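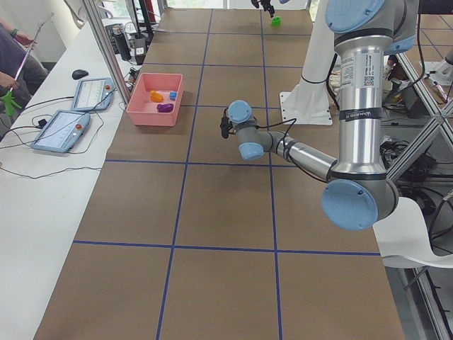 Search threads
Search this board

Tape grid on the shared table - keep or ditch?
12 replies · 4,000 views

ksobczak
ok so the two arms are both up on the long table at the workshop. brown kraft paper down, blue tape over that to make big cells. Pink bin of toys at one end. Plan is the near arm picks from the bin and drops in whichever cell you call out, far arm takes it from there. Picks are fine. Drops land 3 cm off and always toward the pedestal side. Wondering if I trust the tape too much. Anyone run a setup like this?

clukeo_dela
Did you teach the cell corners or just measure them

ksobczak
measured. one corner touched off by hand, rest is tape measure math

clukeo_dela
well theres your 3 cm. Paper creeps. Tape goes on crooked. Touch off at least 4 corners and make a plane out of it. Takes ten minutes with the pendant.

hubert_cz
Disagree a bit. Kraft paper is fine if its pulled tight and taped at the ends, I ran Viston's old sorter on it all of August. I'd look at the TCP first. If the gripper offset is wrong you get exactly this, same direction every time

clukeo_dela
then the picks would be off too

hubert_cz
not with soft toys in a sloped bin. fingers close and drag it to center, you'd never notice

ksobczak
they're hard plastic I think? but yeah the fingers do shove them around before they grip. hm

wolszewski
Different gripe. That cable from the gripper is looping along the forearm. It WILL snag when the wrist flips. Velcro it every hand width, leave slack at the joints. Pawlak lost a connector this way and it was a pain to get another.

ksobczak
fair. on the list

szymonw
why tape at all?? print a board with markers, stick a camera over it, done. Tape grids are for people

hubert_cz
people are standing at the table calling out cells szymon

szymonw
fine but then its decoration, the robot doesnt care

clukeo_dela
Its a reference you can see from across the room. When a block lands on a line you know somethings drifted. I'd keep it. Also keep both pendants on the same side like you have them, so one person can reach both stops.

ksobczak
yeah they're next to each other on the white desk. far one runs the far arm, less thinking when it goes wrong

ksobczak
update - hubert was right, TCP was off. z fine, x was for the old Westeo fingers, never changed it after the swap. Redid it and most drops are mid cell now. Dela also right, the cells at the far end are still out a little, those are the small ones so it shows. will do the 4 corners tonight

wolszewski
and the cable

ksobczak
and the cable yes

szymonw
still say markers

Shares 3 · Comments 12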